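About Dallanier

Dallanier is a research group working on language-guided manipulation. The group studies one narrow problem: how a robot arm that can only push should respond to short written or spoken instructions, and how to measure whether it did what the instruction said. The work is carried out in the Aguirre Building, ground floor, in a single lab room with 6 tabletop stations.

The group has no product. Its output consists of technical reports, evaluation code and the Tornus method, which is described on this page along with its main result and its known limits.

What we work on

Most manipulation systems pick things up. Ours do not. Each arm carries a plain cylindrical rod, and everything the arm does to an object it does by sliding it across a flat board. Pushing is harder to predict than grasping in one respect: the object is never held, so small errors in contact angle become rotation, and rotation changes where the next contact has to be made. A block with an uneven outline, such as a star or a heart, can pivot on one point and end up facing a different way. A cylinder tends to leave the contact line sideways.

For a study of instructions this is useful. A push task has many ways to go slightly wrong, and the policy has to correct continuously. It also allows instructions to be changed partway through a motion. An operator can write "push the blue cube toward the green star" and then, a few seconds later, "stop, a little to the left." The policy is expected to act on the second instruction from its current state, without a reset.

The Tornus method

Tornus is a way of labeling demonstration data after it has been collected. In the usual procedure, an operator is given an instruction and then performs it. The instruction is decided first, so the language in the data set is limited to what the people writing the task list thought of. In Tornus the order is reversed. Operators drive the arm with no assigned task. The recordings are later cut into segments of varying length, and annotators write the instruction that the segment would have satisfied.

Segments are proposed automatically by Flatel, our segmentation tool. Flatel looks for intervals in which at least one block changes position relative to another block or to a region of the board. It then scores each interval on three quantities:

Displacement of the moved block
Change in distance to its nearest neighbor
Path length of the rod tip while in contact

Intervals with a low score on all three are dropped. The rest go to annotators, who see the start, the end and the motion between, and who may reject a segment as having no describable purpose. Rejected segments are kept in a separate pool and used only for training the state encoder.

The current Tornus set contains 1,535 labeled recordings. A recording may yield one segment or many, and segments may overlap. The policy is trained by imitation on segment and instruction pairs, with no reward signal.

The board and the blocks

All stations are built to the same plan. A light maple board is fixed over a blue perforated base, and eight plastic blocks are placed on it, two in each of four colors. The board is left unmarked. Regions are named by instruction only ("the back edge," "the near left corner"), and the policy has to resolve them from the camera view.

Color and shape vary independently, so color alone does not identify a block. "The yellow one" is ambiguous and "the yellow hexagon" is sufficient. The same holds for shape: the set has two stars, one red and one green. Annotators are told to write whatever they would say to another person, and ambiguous instructions are retained in the training data. Ambiguous instructions are excluded from the test set, where a judgment of success would depend on guessing which block was meant.

Starting layouts are not gridded. Clusters are of particular interest. When two blocks touch, as the red star and the yellow hexagon do in both views here, an instruction that names only one of them requires the rod to approach from a side that leaves the other where it is.

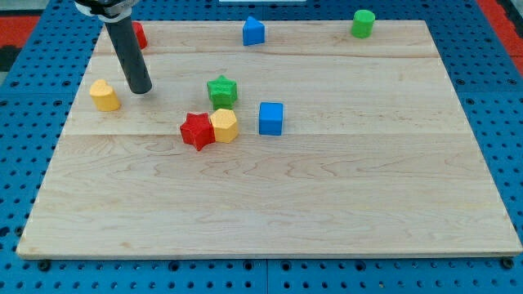
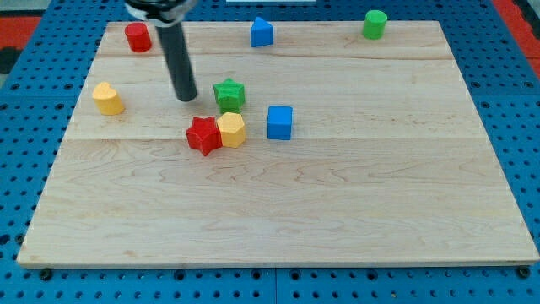 A reader of the September report wrote to us that labeling after the fact might be flattering the method. Annotators describe what the arm did, the reader argued, and what the arm did is by definition achievable, so the data contains no example of an instruction that is difficult, unusual or impossible from a given layout. A policy trained this way could look competent on a test set drawn from the same process and fail as soon as a person asked for something an operator had never happened to do.

We consider this a fair objection, and it led to a change in the evaluation. The test instructions in the September report had been produced by the same annotators, from held-out recordings. They have been replaced. The present test set was written by people who had seen photographs of starting layouts and had not seen any recordings. They were asked to write one instruction per layout and were given no list of verbs.

Results

The present test set has 353 instructions. Each is run once per policy, from the layout for which it was written, and two graders mark the outcome separately without knowing which policy was running. Where the graders disagree, the trial is counted as a failure.

On this set the Tornus policy completes more instructions than our baseline, which was trained on the same amount of robot time collected in the usual order. The gap is smaller than the one we published in September. We take the earlier gap to have been inflated for the reason the reader gave, and the September table should no longer be cited. The corrected table is in the current technical report.

The advantage is uneven across instruction types. It is largest for relative placement between two blocks, including separating a touching pair. It is small for absolute placement ("move the green cylinder to the front edge"), where the baseline task list already had good coverage. For instructions that involve three or more blocks in a shape, such as a line or a triangle, neither policy is reliable and we do not claim a difference.

Mid-course corrections were tested separately, with 40 trials per policy. A second instruction was issued while the rod was moving. The Tornus policy changed course more often than the baseline. Its usual error was to overshoot the correction, in particular after "a little" or "slightly." We have not found a labeling scheme that fixes this. Annotators do not agree closely with each other on how far a little is.

Known limits

The following apply to every result on this page.

One object set. All blocks are rigid, matte and of similar height. Transfer to other objects has not been measured.

One surface. Friction on the maple boards is fairly even. Two stations were once fitted with a coated board for comparison, and completion fell on both. The cause was not isolated.

Occlusion. The rod and its mount enter from the far side of the board and can hide a block in the back row from the camera. The policy receives a short history of views, which helps when the block was visible earlier and does nothing when it was not.

English only. The annotators all worked in English. Instructions in other languages have been tried informally and are not reported.

Edges. Instructions that end at the edge of the board carry some chance of pushing the block off. Such trials are counted as failures and the block is replaced by hand before the next trial.

How we report

Each technical report lists the full set of test instructions, the starting layout for each and the grader marks. Trials stopped by a hardware fault are repeated, and the number of repeats is listed by station. Trials stopped by an operator for any other reason are counted as failures. Policies are frozen before the test layouts are opened. If a result is later withdrawn or corrected, the original report stays available with a note on its first page, and the correction is entered on this page.

Code and data

The Flatel source code and the grading sheets are available on request for research use. The labeled Tornus recordings can be supplied in part. Rejected segments are not distributed, as they have not been checked. Requests should state the intended use and whether raw camera views are needed, or only block positions and rod-tip paths.

Visits and correspondence

The lab can be visited by arrangement on days when no test run is scheduled. Comments on method are welcome and are filed with the report they concern. Please give the report number and, where possible, the number of the test instruction.

Page last revised 2022-11-15. Revised sections: Results, Known limits.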